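Monley Electorate Turnout Project
Progress report to the Kunberg Fund
October 9, 2023
Prepared by Nigel Bickerstaff

The by-election has now been called, postponed and called again, so this report covers a campaign period that has technically begun twice. Our work has carried on through both beginnings.

We have printed 3000 of the plain-language voter guides. They explain preferential voting on one folded sheet, which is one sheet more than either major party has managed. Distribution in Sasport is finished. Monley is slower, as the candidate list changed after the proofs were approved and we had to sticker page two by hand.

Enrolment sessions: 29 held, 199 new or corrected enrolments lodged. The Pongsiri Street session was the busiest, helped along by a sausage sizzle for which we can claim no credit.
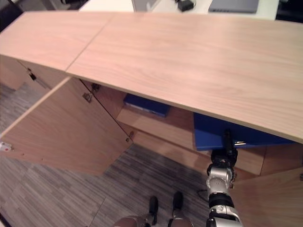
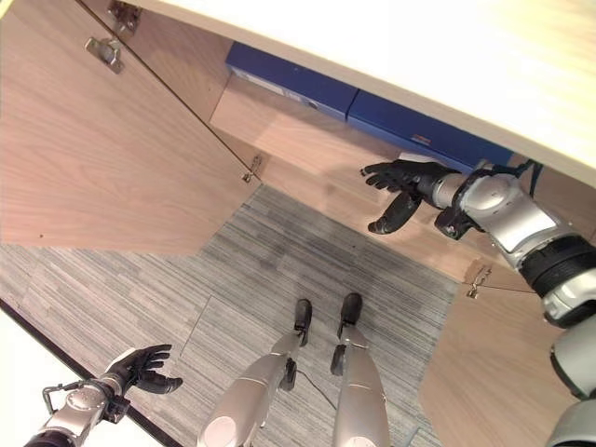
Cabinet with the doors open.

The candidates' forum remains the sore point. Three candidates accepted, then one withdrew over the speaking order, then another withdrew in sympathy, though they are from opposing parties and had not previously agreed on anything. The remaining candidate is keen to proceed and has offered to take all the questions. We have declined for now and put a revised format to all three, with the speaking order drawn from a hat. Negotiations over who supplies the hat are continuing.

Spending is within budget, apart from the stickers. We ask the Fund to approve moving the unspent forum catering money to a second print run, with translated guides as the priority. A decision before pre-poll opens would be appreciated, assuming pre-poll opens.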